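Disora Facilities Services
Ticket 1163: Humidity alarm, Murthy Building, Sestthorpe
Status: Resolved
Opened: July 2025
Assigned to: Amrit Bouchard

Reported issue: The Barnico humidity controller on the second floor issues a high-humidity alarm each morning and clears it without action. The tenant requests that the alarm be silenced. Silencing was declined pending inspection.

Entry 1. The controller log was downloaded and reviewed. It holds 138 alarm events, all at a reading of 84 percent or higher. A handheld meter placed beside the wall sensor did not confirm these readings. Live plants and open water were considered as possible sources of moisture.

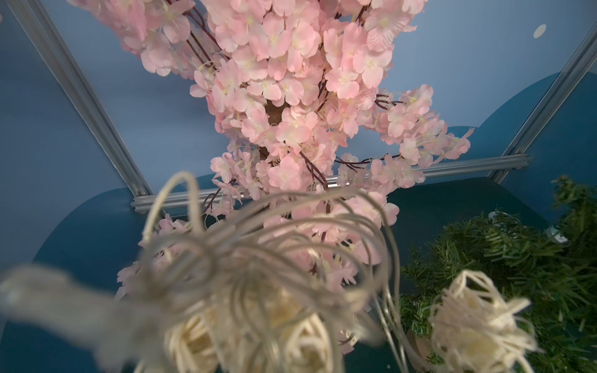 Artificial blossom tree, second floor. Excluded as a moisture source.

Entry 2. The sensor was replaced under warranty. The alarm returned the next morning. The wiring between the sensor and the controller was tested and found to be in good order.
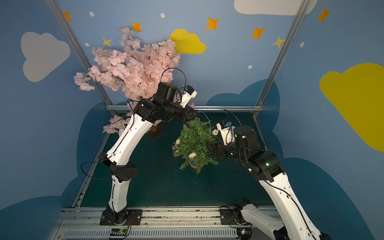 The supply duct was inspected next, and the damper nearest the sensor was found stuck open. Moist air was passing directly over the sensor at morning start-up. The small green potted plant on the dark teal floor was noted in the room inventory, and no change to its position is requested. The damper linkage was freed, lubricated, and cycled 2 times under controller command.

Resolution: No alarms recorded since the repair. The damper has been added to the August maintenance schedule. The tenant has been notified in writing.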